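学期项目的第一阶段做完了,开个串记一下。我们组选的题目是让机械臂折纸。课是“机器人操作实践”,四个人一组,做一学期,最后要交演示、报告和数据。

先说为什么选折纸。老师给的题目单里有插插头、叠毛巾、拧瓶盖,折纸排在最后,备注写着“难度自负”。组里Adaeze Garba从小折纸,她说步骤她全包,我们就报了。

任务定义改过三次。最早想折完整的纸鹤,两周以后放弃。现在的要求是:从压好折痕的纸开始,完成指定的几步,夹起来保持形状,再放回台面。折痕由人提前压好,这一点报告里会写清楚。

夹爪的指尖是黄色的,上面有成排的方孔。重量轻,坏了换起来也快。我们组管这套夹爪叫Leka,名字是Adaeze起的,没有什么含义。

夹取点最后定在底部褶子叠得最密的地方。夹单层容易撕,夹中间那块大面,上面的折角会散。

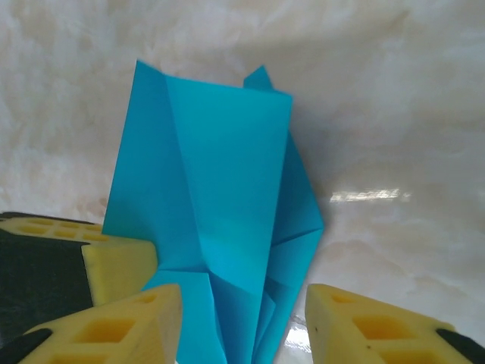
Astatell 折纸组
2023年1月4日 发布 · 串文

接着说数据。我们用遥操作采集示范,一个人操作,一个人在旁边摆纸、喊开始和结束。目标是100条合格的示范,目前有80条。剩下的要等开学以后再补,实验室假期不开门。

“合格”的标准写在一张表里:纸没有破,没有人手伸进去帮忙,最后一步的折角对得上。对不上就作废,不剪辑,也不拼接。开始的时候我们标准松,后来回头看,前面那批删掉了不少。

操作员的差别比预想的大。Gholamreza Hosseinzadeh手最稳,他做的示范动作慢,停顿多。我做得快,但是路径每次都不一样。助教建议先只用一个人的数据训练,再把其他人的混进去,分别记结果。这个对比打算放进报告第四节。

纸也换过。普通打印纸太硬,折痕处会弹开。薄的手工纸听话,但是夹几次边上就起毛。现在用的是青蓝色的,两面颜色差别小。颜色定下来以后就没有再换,不然前面采的又要重来。 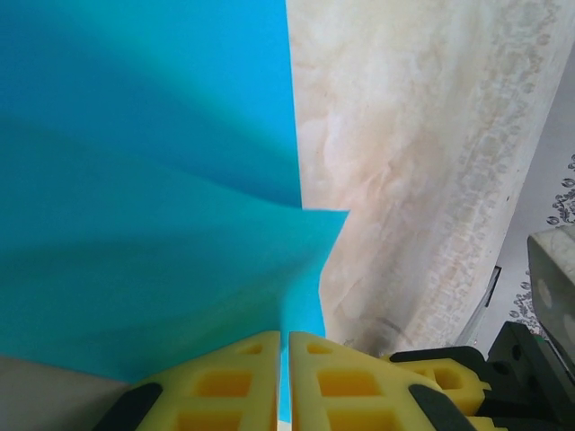 再说视角。腕部相机离纸近,纸一大,画面的一半就被纸占掉了,模型很难判断另一边的折角在哪里。所以我们又加了一个外部视角,两路一起存。两路的时间戳最开始对不齐,Gholamreza查了一个下午,问题出在存盘的队列上,改成先写内存再落盘就好了。

训练这边,目前跑的是课程给的基线模型,3000步存一次。损失降得很正常,但是上真机以后,第一步对准经常偏。偏一点点对叠毛巾没什么影响,对折纸就是整条失败。

上真机测了10次,记录如下:夹住纸的有七次,夹住以后折角到位的有三次,从头到尾都完成的一次。结果不好看,中期答辩就照这个数字报的。老师问得最多的是失败怎么分类,我们当时只分了“没夹住”和“折歪了”,不够细。

现在分成四类:对准偏了、夹到单层、夹的力太大把褶子压扁、松开的时候把纸带走。最后一类以前完全没有注意到。纸很轻,指尖张开的时候只要有一侧还贴着,纸就跟着走。

针对这一类做了个小改动:松开以后先停一下,再沿着手指方向往后退,不直接抬起来。这个改动写在脚本里,没有让模型学。助教同意,前提是报告里注明哪几段是脚本控制的。

有人在上一串问能不能用吸盘。平整的纸可以,折到后面到处是缝,吸不住。隔壁Norkum组试过吸盘翻书页,效果很好,不过那是书页。

还有人问代码。课程结束之前不能公开,这是课上的规定。结课以后会整理一份放出来,采集脚本、评分表和失败记录都会有。模型权重看情况,文件比较大。

分工也写一下,有同学来问过。Adaeze负责折法和评分,Gholamreza负责采集程序和标定,我负责训练和写报告,另一位同学负责夹爪的零件和备件。每周碰一次,进度记在共享表格里。碰头时间定得短,讨论不完的留到线上。

给想选类似题目的同学几条具体的:标定做完以后不要动桌子;纸提前按张编号,用过几次记下来;评分最好由没有操作的那个人来打;每次采集前先空跑一遍,确认两路画面都在存。

下一步:把剩下的示范补齐,重新训练,按四类失败各看一遍录像。如果对准的问题能压下去,再考虑加一步折叠。期末演示放在7月之前,具体时间等系里通知,定了再在这串下面更新。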